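Forum > Sewing and Mending > Washing printed cottons

Newsprint fabric bleeding grey in the wash

murali_iyer
Thu 9 January
I bought a remnant of newspaper print cotton from the Bangera sale and washed it at 40 before cutting. The water came out grey and the white parts look dull now. Has anyone rescued one of these? I want to make pyjama bottoms for my dad.
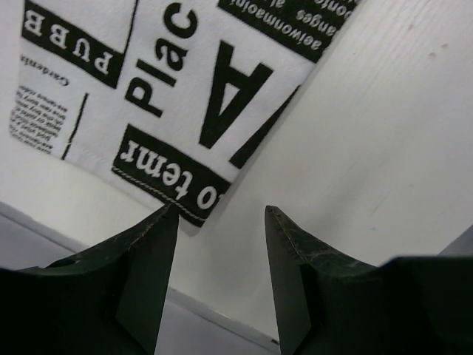
Oona Kallio: Forty is too hot for black on white. Wash it at 20, on its own, with a colour catcher, and do it twice before you cut.

jukby
Disagree with Oona. Cold water leaves the loose dye in and you get it later, all over the seams. I do one hot wash and get it over with.

Oona Kallio
You also said vinegar sets dye, and it doesn't on cotton.

jukby
I said my mum used it.

storard638
I've made trousers in this sort of print. The legs are simple, two pieces each side, and you needn't match the columns. Do mark which way up the lettering goes though. I cut one leg upside down.
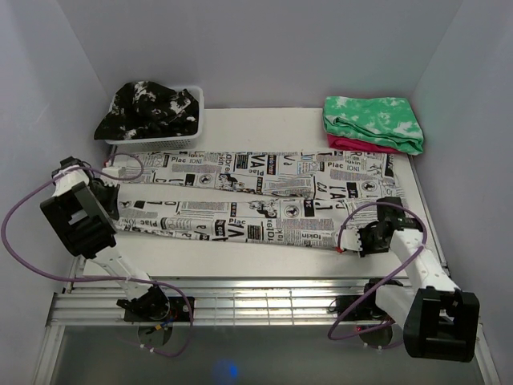 Flat-felled seams hold up best, and wash them inside out. Mine have gone a bit soft at the knees but the black is still black. I used 100 weight thread first and it snapped, so go thicker.

murali_iyer
Thanks. I tried a second wash at 20 with two catchers. The first sheet was dark grey, the second hardly marked. Still not white.

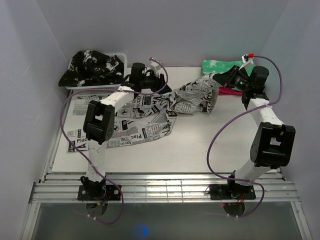 I'll try an oxygen soak on a corner at the weekend and cut after that. Dad isn't fussy, he only asked for pockets.

jukby
Leave the soak overnight. An hour does nothing.

Oona Kallio
Check it after an hour anyway.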